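Patch 13: bench swapping gone from Gindinis ranked?

Clandard community boards > Game discussion > Balance and patches

plumduff
Updated this morning and the bench is missing in ranked. In the last patch you could swap one hero from your bench after the first round. Now you lock in three and you're stuck with them for the whole match. Is this a bug or did they pull it on purpose? I can't find it in the notes.

ottershaw
On purpose. It's near the bottom of the notes, under "Match flow". The wording is "Bench swapping has been disabled in ranked queues while we review match length." Casual still has it.

plumduff
Found it, thanks. That's a strange place to put the biggest change in the patch.

I don't follow the reasoning either. Matches were a bit longer, but they were longer because people had a way back into them. Before the bench, if the other side opened with Plullamau and you had no shield hero, you lost the first round and then you lost the second one the same way.

kettle_black
I'm glad it's gone. Ranked is meant to test your draft. If you didn't bring an answer to Plullamau, that was your decision. With the bench everyone just picked greedy and fixed it later.

ottershaw
You can't draft an answer to a hero you haven't seen, though. Picks are blind in this game. In a game with open picks I'd agree with you.

kettle_black
You know what's popular. Plullamau has been in most of my matches since the summer. Bring a shield hero and accept that it's a slightly worse pick in the other matches. That's what drafting is.

plumduff
So everybody brings the same shield hero every match. That's what it was like before the bench and it was dull.

marrowfat
I main Plullamau, so take this how you like. The bench was the only reason I had interesting games. People would swap into something that beat me and I'd have to swap as well. Played four placement matches today and two of them were over before the second round started, with the other team just running at me and dying. I won both and didn't enjoy either.

She needs a nerf to the pull range. Fix that and I don't much mind whether the bench comes back.

kettle_black
Agree on the pull range. It's too long, especially on the bridge map.

saltmarsh_rd
The pull range isn't the problem, it's the cooldown. 7 seconds is too short when most movement abilities are longer than that. You dodge the first pull and the second one is ready before you can dodge again. If they cut the range she becomes useless on open maps and still miserable on small ones.

marrowfat
It only feels like that because people burn their dodge on the first pull when they could just stand behind something. Try walking.

saltmarsh_rd
There's nothing to stand behind on the bridge map.

marrowfat
All right, on the bridge map, yes.

ottershaw
Back to the bench. Does anyone know if match length was really up by much? My own matches went from short to slightly less short. I never sat there wishing one would end, apart from the ones with two healers.

plumduff
I don't know where you'd get the numbers. The client stopped showing average length when they redid the profile page. My history says 2,586 matches played and nothing else useful.

kettle_black
Two healers was a bench problem too. People swapped a healer in after winning the first round and sat on the lead. I had one go to the full timer. Nothing died in the last round at all.

ottershaw
Then stop people swapping in a second healer. That's one rule. They didn't need to take the whole system out.

kettle_black
Next it's a rule for tanks, then one for summoners. I'd sooner have no bench than a bench with a page of rules attached.

tidewrack
Came back after a long break and only played with the bench, so I've no idea how to draft without it. I mostly use Magaña and one of the archers. What should my third be now?

saltmarsh_rd
A shield hero, sadly. The cheap one you get from the tutorial is fine. Put your upgrade points into the block and ignore the charge.

marrowfat
Second that. And if you see Plullamau, keep Magaña at the back until the pull has been used. She goes down very fast if she's caught.

tidewrack
Thanks both. Is it worth playing ranked at all at the moment or should I stay in casual until they decide?

plumduff
Casual, I'd say. It still has the bench, and the queue is quick in the evening.

kettle_black
Ranked. You'll learn to draft properly and you lose very little rating at the bottom.

ottershaw
Depends if losing bothers you. Do a few of each. 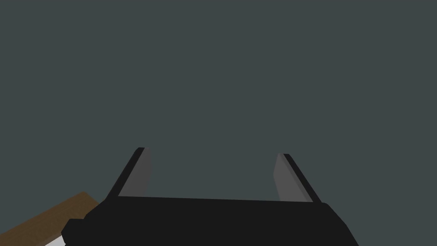 Page 2 of 2

saltmarsh_rd
There's a short reply from Clandard on the feedback board now. They say the bench is being looked at and will either return in November with limits or stay casual only. No mention of Plullamau.

plumduff
"With limits" could mean anything. One swap per match was already a limit.

ottershaw
Better than a flat no. I've put the healer suggestion in their feedback thread if anyone wants to add to it.

kettle_black
I've replied to it. You won't like what I wrote.

marrowfat
I asked about the pull range in the same thread and got told to use the balance form. The balance form asks for a match code, and the codes run out after a day, so save yours before you log off.

tidewrack
Where do you find the code?

marrowfat
Match history, click the result, small grey text under the map name. It doesn't copy, so you have to type it out.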